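**März – Vorführtag Halle Prirberg, Notizen**

Aufbau ab 8 Uhr, Abhishek war schon da. Zelle hochgefahren, Greifer referenziert, Handkamera ok. 24 Leute angemeldet, aufgeteilt auf zwei Gruppen. Lindalva macht die Begrüßung, ich Steuerung, Everaldo passt auf die Absperrung auf.

Gruppe 1: Anfahrt über die glänzende Platte, Finger offen, erst mal nur Kamerabild auf dem Monitor. Spiegelungen stören die Kantenerkennung, lange Kante rechts kommt trotzdem brauchbar. Kratzer und Punkte auf der Oberfläche nimmt der Filter teilweise als Merkmale mit – Schwelle steht auf 60, mit 65 nochmal probieren.

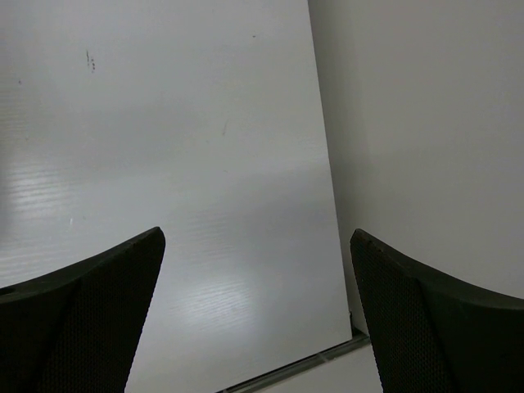 Fragen aus der Gruppe: Taktzeit, Not-Halt, was bei Stromausfall passiert. Jemand von Valach wollte wissen ob man die Finger selber wechseln kann. Ja, aber Anleitung ist veraltet, muss Gerasimos neu schicken.

Gruppe 2 kürzer gehalten, Zeit war weg. Geschwindigkeit reduziert gelassen, fanden manche langweilig. Egal.

Offen:
- Deckenlicht dimmen oder Diffusor, mit Everaldo klären
- Schwelle 65 testen, Werte hier nachtragen
- Besucherliste an Rezende
- Monitor größer, hintere Riehe sieht nichts
- Kabel am Handgelenk neu binden, scheurt bei Achse 6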